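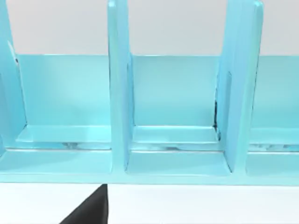 Un lecteur qui signe Ernach me demande sous le billet d'avril pourquoi je m'entête à écrire des règles pour des essais en simulation, « puisque rien ne peut casser ». Il ajoute que dans son équipe on note le score, on garde la vidéo et on passe à la suite.

Je comprends, j'ai travaillé comme ça pendant deux ans ! Et puis il y a eu la campagne Stornano : 278 essais de rangement, un beau taux de réussite, et impossible de dire trois semaines plus tard ce que nous appelions une réussite. L'objet dans le bon compartiment ? Posé à plat ? Lâché par la pince ? Chacun avait sa version, et elles se défendaient toutes.

Depuis, j'ai adopté une bonne partie de la grille Celtcombe, et franchement c'est un plaisir à utiliser. Le critère de réussite s'écrit avant le premier essai, en une phrase, et on n'y touche plus. Pour un trieur à compartiments comme celui que j'utilise en ce moment, ça donne : objet entièrement entre les deux séparateurs visés, pince ouverte et ressortie, trieur resté en place. Si on veut changer la phrase, on change le numéro de version et on repart de zéro (oui, même à 60 essais, oui, ça pique).

Deuxième règle que j'adore : la graine aléatoire est enregistrée avec chaque essai, échecs compris. Sur 1 000 essais, j'en ai eu 53 où le doigt touchait le rebord avant. Je peux tous les rejouer à l'identique – quel confort quand on cherche un bug de collision !

Troisième point, plus discutable : les défauts de rendu. Des traces grises le long d'une arête, par exemple. Celtcombe demande de les signaler dans la fiche de scène sans les corriger en cours de campagne. Le guide Bhattacharjee préfère qu'on arrête tout et qu'on reprenne les textures. Je penche pour Celtcombe, parce qu'une politique qui apprend sur des images doit être évaluée sur des images stables, mais je n'ai pas de religion là-dessus.

Je mettrai mon modèle de fiche en ligne dès que j'aurai nettoyé les unités. J'ai encore des millimètres et des mètres dans la même colonne.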